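Clustow Dish Rental: Questions We Get a Lot

How far ahead should I book?
For a weekend in June, please give us as much notice as you possibly can, because the red bowls and the patterned plates are always the first to go! The rest of the year, 72 hours is usually plenty, and a quick call will tell you where things stand.

Do I have to wash everything before I bring it back?
No, and we mean it. Scrape off the food, give things a quick rinse if you're near a sink, and put them back in the crates they came in. We wash every piece again anyway, so please go sit down with your guests instead.
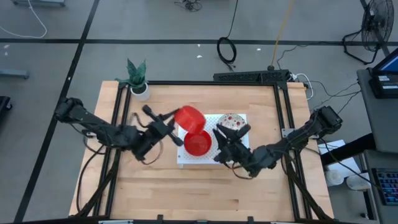

A customer from the Asari side of town wrote to ask whether she could keep her bowls over the weekend if the party ran late on Thursday, and whether that would cost her extra. It wouldn't, as long as she let us know by 11 that night (a text is fine) and nobody else had them booked.

What if something breaks?
Oh, it happens. The first 4 pieces are covered by your deposit, and after that we charge what it costs us to replace them. Do tell us, though, so we aren't hunting through the crates for a plate that's long gone.

Can I mix colors and patterns?
Please do! Our Nomo list has 653 pieces on it, and you're welcome to come by and try a few together on the counter before you make up your mind.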